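Clear box with grid insert for small parts — keep the insert or take it out?

marten_k
Posted Friday, 7:40 pm
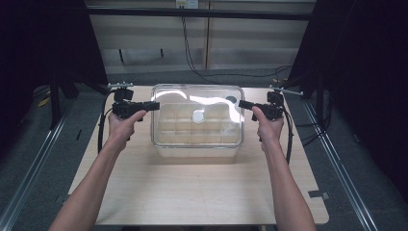 The box on my table, lid on.

Hello all. I am sorting the small things from my hobby drawer: beads, snaps, tiny screws, spare buttons. I bought this clear box from Lenddale, and inside is a pale divider with small square compartments. It looks very tidy, but I am not sure that it is practical. The squares are small and my fingers are not. Do you keep such an insert, or do you remove it and use little bags?

oldbuttontin
Keep it. I have used the same kind for beads for 3 years. Put one color in each square and you can find it through the lid without opening anything.

Colm Cronin
I don't agree, sorry. With a fixed grid you always have one sort that needs two squares and another that fills only the bottom of one. I had around 120 snaps of one size and they went into four different squares. Small zip bags standing in a row, with a paper label, work better for me.

oldbuttontin
Bags are slow. You open the box and after that you must also open the bag.

Colm Cronin
Yes, but if you drop the box, the bags stay closed. Ask me how I know. I picked up beads from under the radiator until January.

pia_threads
Before you decide, marten_k, check if the lid touches the top of the divider. In my Tindadeck box there was a small gap and the seed beads traveled from square to square when I carried it. I cut a thin sheet of foam to the size of the lid and the problem was gone. The bad side is that you can't look in from the top anymore, only from the sides.

marten_k
Thank you, this is a good point. I will try with rice grains first and tilt the box a little. If they move, I will look for foam. For my fingers, maybe I use tweezers?

pia_threads
Tweezers are fine for beads. For screws I tip the whole box over a tray, but for this the insert must come out easily.

oldbuttontin
A small spoon from a spice jar is better than tweezers. And please don't mix screws with beads in one box, the screws scratch everything.

marten_k
OK, then screws go in bags and beads stay in the squares. So you are both a little right.

Colm Cronin
I can live with that. But label the bags.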